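Section 4: Two-Arm Tube Handling

Welcome to the part our club loves most! By now both Tresska arms should be powered and homed, so open the Elix panel and load the "upright" routine.

1. Drape the black cloth over the table.
2. Bring one gripper finger slowly toward the side of the white cylinder, and use the wrist view to judge the gap. 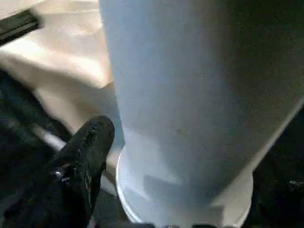

Nele Koster
Build Lead, Gredent Robotics Club

3. Set the closing speed to 25. Go slow the first few times (you'll get a feel for it fast!).
4. Close the left gripper near the middle of the tube, then the right one lower down.

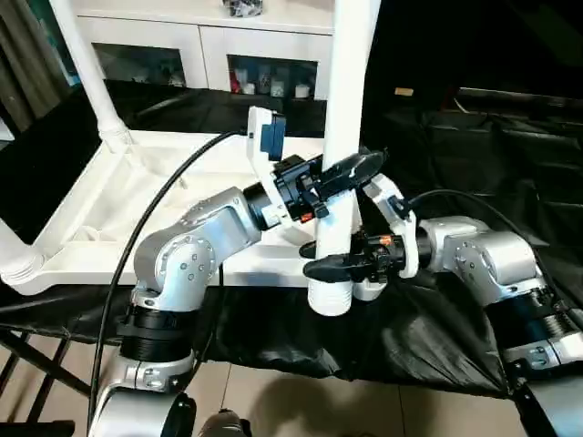

5. Hold for 4 seconds and check the grip values on the panel. Anything under 234 means you should open up and try again.

CAUTION: Keep hands and sleeves away from both elbows while the routine is running.

6. Save your run with your team name.
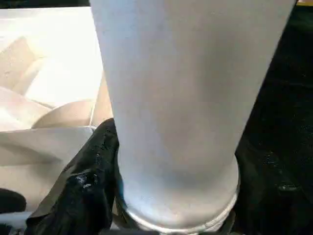

Note: Saved runs show up in the Bíró folder, and comparing yours with another team's is great fun. Bring your best one to the June meet!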